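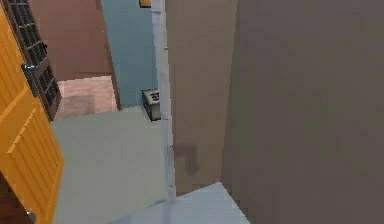 Figure 1. Simulated kitchen, with the yellow cabinet door open at the left.

Unit 5: Showing the task by remote control
Notes by Shirley Hollis, revised Jun 5, 2019

In Unit 4 we guided the arm by hand. The teacher holds the arm, moves it through the task, and the joint positions are stored. It is a good method for short movements, but the teacher must stand near the arm, and the body of the teacher often hides the objects from the cameras.

With remote control the teacher works from another place and looks at the task only through the camera view. In our course we use the Trondero simulator together with the Galex hand controller. The simulator must be started first - otherwise the controller is not found.

What the view gives you, and what it does not

Please study Figure 1 before you begin. The open door and the large grey-brown panel at the right leave only a narrow view into the room. The small grey appliance by the teal wall is partly hidden behind a pale vertical strip. A teacher who sees only this view can easily judge the distance wrongly. Turn the view a little before you move towards any object, and move slowly when a door is open.

Recording

One demonstration is one complete attempt, from the start pose to the release of the object. Do not stop in the middle to think. If you made a mistake, finish the movement, mark the attempt as failed and keep the file. Failed attempts are used in Unit 7.

The April group recorded 485 demonstrations, and 49 of them had to be removed by reason of long pauses at the beginning.

Exercise

Record 13 demonstrations of closing a cabinet door. Write down for each one the starting view you have chosen. Bring your notes to the next meeting.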